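3.2 How people sort a snack table 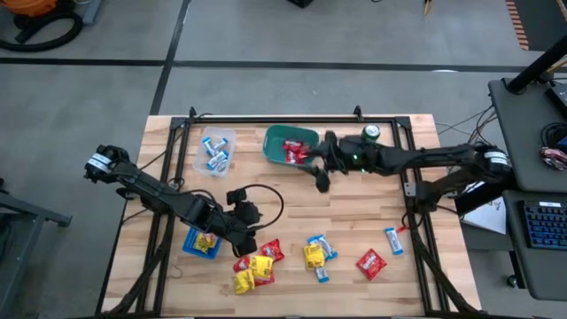
I got into this whole question at home, of all places, because my sister and I can't share a snack drawer without a fight. She sorts by color. I sort by what I'm going to eat first (bars up front, always). So when Priya Lindgren and I sat down to plan the sorting study, I wanted it to look like a real drawer somebody had dumped out, with packets lying every which way and a few tucked under each other.

We used small open baskets and one clear container, and I fought hard for the clear one! You can see what's in it from across the table, and our pilot sorters in January kept going back to it with the bars. The baskets are small, but a packet can lean or lie flat and you still get at it easily. Figure 3 shows a tabletop partway sorted: red packets in the teal basket, a yellow one in the blue basket, blue-and-white bars in the clear container, and plenty still loose on the wood.

What surprised me was the drinks. A can doesn't belong with packets in most people's heads, and 18 of our 33 sorters simply stood theirs off to one side and left it there. Radka Dimitriou, who coded the sessions with me, wanted to call that "unsorted." I argued that a can standing by itself is a category of one, and we went back and forth over it for a whole afternoon. We ended up giving it its own code, which we call "parked" in Table 2.

Color won overall, I'm sorry to say. My sister has been told.

Figure 3. Snack packets and bars partway through sorting by color, with a drink can standing outside the baskets.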